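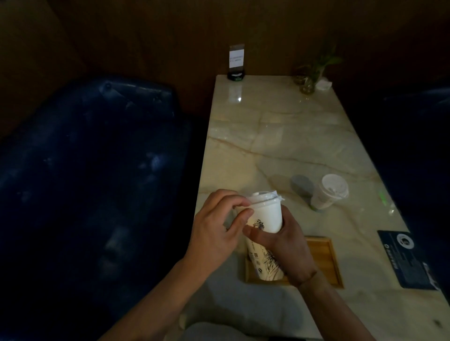
Jarrah Tomoana asks whether the sealing head is getting to temperature at all. On our Misetti a fault 285 means the film was fed but the head timed out, and the arm delivers the cup regardless.

Original post, Tuesday, March 19, 2019
Sealing arm leaves the film loose on lidded takeaway cups
The arm wraps the lid, shrinks the film and sets the cup on the tray. For a week the film has come out crinkled with one edge free. Controller logs 285, then clears itself. Firmware 1516. Head cleaned, no change.
Posted by Ruawai

Brodie Faulkner
Check the thermocouple plug behind the head. Ours had worked out with the arm movement. Isolate the arm first, the 285 does not stop it and it will restart with your hand in there. Then set the fault to latch, menu 7.

Farer
Same thing here. Turned it off and on, fine for a day.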